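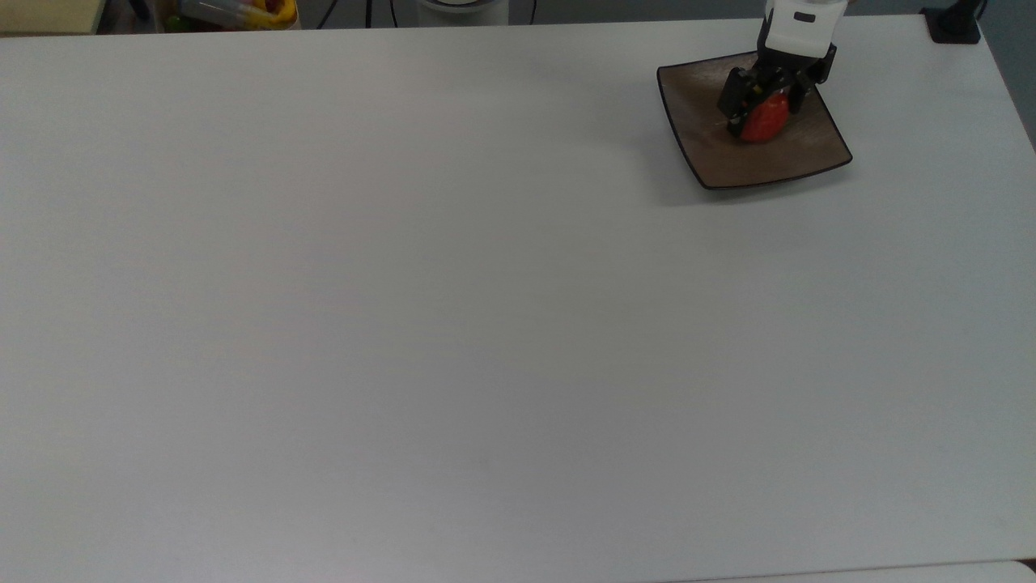

Adanech Alemayehu reckons I should stop calling it "the squeeze bug", because squeezing was only half of it and the other half was the part that could have hurt somebody. Fair point, and she gets to have it, seeing as her fingers were the closest.

So, the other half! I've been promising to write this up since May and I keep getting distracted by how much fun the arm is when it behaves. We have it doing the simplest job in the world, picking something up off a big white table and putting it on a square brown plate, and I still get a little thrill when the fingers come in and settle. Anyone who has tried to program one of these will know the feeling. You spend a week on three lines of code and then it picks up a piece of fruit and you want to ring your mum.

The gripper talks to the arm through a bit of software we call Allix (our own, cobbled together, no one else should use it). Allix does two things. It sends the finger commands, and it holds the grip force setting, which we keep very low for produce. The job itself, the go-here-then-there part, runs in another program called Bevau. The two of them pass messages back and forth and mostly get along.

On run 246, late in the afternoon, the arm touched the plate on the way down. Only a nudge, but enough for the arm to decide it had hit something and go into a protective stop, exactly as it should. Everything froze with the fingers closed. Lovely. I cleared the stop on the screen, pressed resume, and two things happened that I did not ask for.

First, the fingers clamped down hard. There was a wet crunching sound I won't forget in a hurry. Then they flew open, and what was left landed half on the plate and half on the table.

Adanech had been reaching in to straighten the plate. She'd seen the arm stopped, she'd seen me at the keyboard, and she did what any of us would have done on any other day. The fingers opened a hand's width from her knuckles. She wasn't touched, and she was very calm about it, calmer than me. I hit the emergency stop about as late as it's possible to hit one.

We sat down with a cup of tea and the log, and I have to say the log was fascinating. I know that's a strange word for something that gave me a bad night's sleep. But there it was at line 695, plain as anything: grip force, 100 percent.

When the arm goes into a protective stop, it cuts power to the tool for a moment. The gripper wakes up again with its factory setting, full force. Allix only sent our low setting once, when you first started it up in the morning, so after the stop it had no idea the gripper had forgotten. Meanwhile Bevau had a queue of messages waiting. "Close" had been sent but never confirmed, so it sent it again. Then "open", which came next in the list, went out 200 milliseconds later because the timer had kept running the whole time we were stopped. As far as Bevau was concerned the arm was already over the plate and running behind.

Every piece of that is sensible if you look at it alone. Put together, it meant a stopped robot was holding a little stack of instructions and waiting for me to press a button.

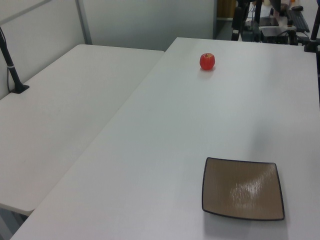
Selamawit Fikre left a comment on my earlier post asking whether the stop had really been a stop at all, if the gripper could lose power and get it back without anyone at the table knowing. It's such a good question that I've been chewing on it ever since. My answer is no, not for the gripper. The arm was stopped. The tool on the end of it was having a nap and a reboot, and I had been treating the two as one machine because they're bolted together.

I went back to the bench with that in mind and we changed quite a lot. It's one apple at a time now, well away from the plate, and we start every test by causing the fault on purpose. Stop it mid-reach, stop it mid-grip, stop it just as the fingers let go. I love this kind of testing. You get to be a complete pest to your own code.

What's different:

Allix now asks the gripper for its force setting before every single move and refuses to close if the answer is wrong. It used to just trust itself.

A protective stop empties the queue. Bevau forgets everything it was about to do, and after a resume it waits for someone to choose the next step. It's slower and a bit annoying, and I wouldn't go back.

Fingers don't move on resume. If something is in them, it stays in them until a person says otherwise.

The plate came down as a cause too. Its rim turns up at the corners and I had typed in the height of the middle, so any approach over a corner was always going to be tight. Measured properly, the path clears it with room to spare.

And hands stay off the table until the person at the keyboard says "clear" and gets a "clear" back. We pinched that from the crew at Abdella, who do it with much bigger machines, and they were very kind about us not having done it already.

There's one thing I haven't sorted. If you pull the tool cable and put it back, Allix sometimes reads the old force setting from memory and believes it. I can make it happen when I wiggle the connector just so, and then it won't happen again for an hour. Until I've found that one, the cable gets taped down before we start. If you've seen the same thing with a Rirex connector, please leave a comment, I'd love to compare logs.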